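Batudden opens two-arm teaching bench to outside operators

Feb 5, 2023

Batudden has opened its two-arm teaching bench to operators from outside the company, following a trial period in which only its own staff recorded tasks. The bench is used to show robot arms simple household jobs by remote control. The recordings are then used to train the control software, which is developed under the project name Cirent.

In remote operation, each arm on the bench follows a smaller leader arm held by the operator. Joint angles are read from the leader and sent to the follower, and the gripper opens and closes with a trigger at the operator's finger. No force is fed back to the hand. The operator works by sight, from the table and from a screen carrying the wrist camera views.

The alternative is teaching by hand, in which the motors are set to yield and a person moves the arm directly through the task. Batudden keeps this method for short single-arm motions such as pushing a drawer shut. It is quicker to learn, but the person's hands and sleeves get into the recordings, and two arms are hard for one person to guide at once.

Current sessions cover cloth handling and the moving of bowls and other small items on a wooden table. An attempt is limited to 900 frames. The operator marks it as kept or discarded before the next one begins, and discarded attempts are stored separately with a short note on the cause.
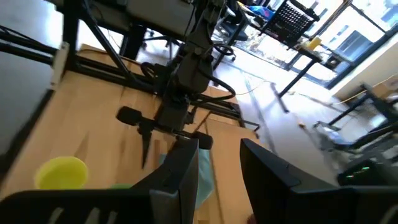 Kwadwo Addo said the limit on attempt length was too tight for cloth. A beginner spends much of the time finding the edge of the fabric, he said, and is then pushed into a hurried fold that no one would want a robot to copy. He would prefer a longer limit for the first sessions, with the pauses trimmed afterwards.

Batudden has not changed the limit. Benedicta Dankwa, in a written reply, said that trimming pauses by software had been tried on earlier recordings and had removed slow movements along with the idle time. New operators are instead given 3 practice sessions in which nothing is kept.

The company reports almost 4000 kept attempts to date. Of these, 3000 were made by remote control and the remainder by hand guiding. The two sets are held apart, as the speed of the joints differs noticeably between them, and a model trained on both without labels tended to hesitate before closing the gripper.

Operators book the bench in half-day blocks. A leader arm calibration is carried out at the start of each block and repeated if either arm is restarted. Sarpong, which supplies the leader arms, is due to deliver a version with a lighter trigger in July. Recordings made with the new trigger will carry a separate hardware tag.

Bookings are handled through Uvalero, where the operator notes and the calibration procedure can also be downloaded.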